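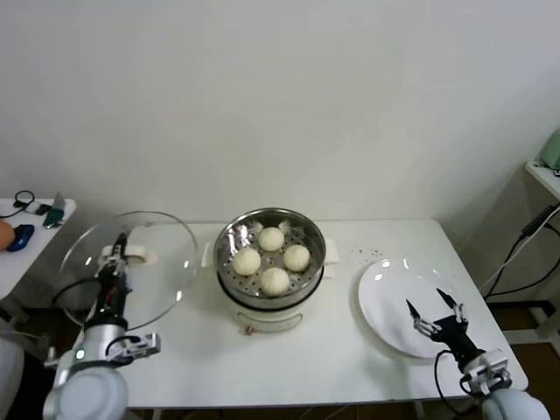
Test kitchen notebook, Stanciu bench
November 10, 2025
Entered by: Evaristo Monti

Purpose. To settle the reheating procedure for the pleated buns before the recipe card is revised. The present card dates from April and was written for the larger stovetop steamer. It gives times that do not suit the electric pot.

Materials. Buns from Pislow batch 777, held overnight in the refrigerator. Electric pot with the perforated steel basket and the glass lid. One wide-rimmed white plate for serving. Tap water, filled to the lower line inside the base.

Procedure. The base was filled and brought to a full boil with the lid on before loading. Four buns were set in a loose diamond, with space between neighbors and clear of the rim. No paper or cloth was used under them. Time was counted from the moment the lid went back on.

First run, 9 minutes. The outside was soft and the pleats held. The filling was cool at the center when one bun was cut. Not acceptable for service.

Second run, 13 minutes, fresh buns, same layout. Hot through. The skin was smooth, with slight sticking on the underside of the front bun. It released with a thin spatula after a short rest. Texture judged good by both tasters.

A third run at the longer time was made with the lid lifted once partway through. The tops came out noticeably tighter and one had wrinkled. The lid should remain closed for the full time.

Lid handling. On removal the lid is to be raised on the far side first and held upright, so that condensation runs down the glass and does not drip onto the buns. Water spots on the tops were seen in the first run, when it was taken straight up. Colleagues are asked to follow this on all further runs, including those with the Vadance dumplings.

Plating. The plate stays to the right of the pot, close enough that buns are not carried over the open bench. Crumbs are to be wiped from the tabletop before photographs or tasting.

Open points. Whether a light coat of oil on the basket floor removes the sticking. Whether a fifth bun can be placed in the middle without touching. Kolteck has been asked for a spare basket, so that two loads can be prepared in sequence; no reply yet.

The April card remains in the binder, marked superseded, until the oil test is complete.

E.M.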